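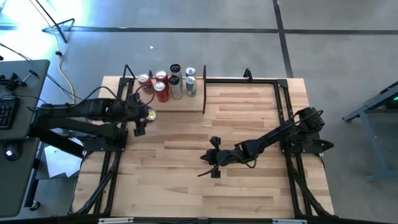
**Drinks cans on a raised shelf: one row or two?**

Butcher-block top with a small raised wooden platform, used for cans of mixed heights. Can I stand tall ones in front? Shelf is 300 mm deep.

Lise MacDonald

---

**Wilson Zapata**

Two rows will fit. Put the tall cans at the back and group by colour. A thin divider plate at one end stops them creeping sideways. Oil the wood and leave it 8 hours before loading.

**Skistano**

Mine are in one row. Works fine.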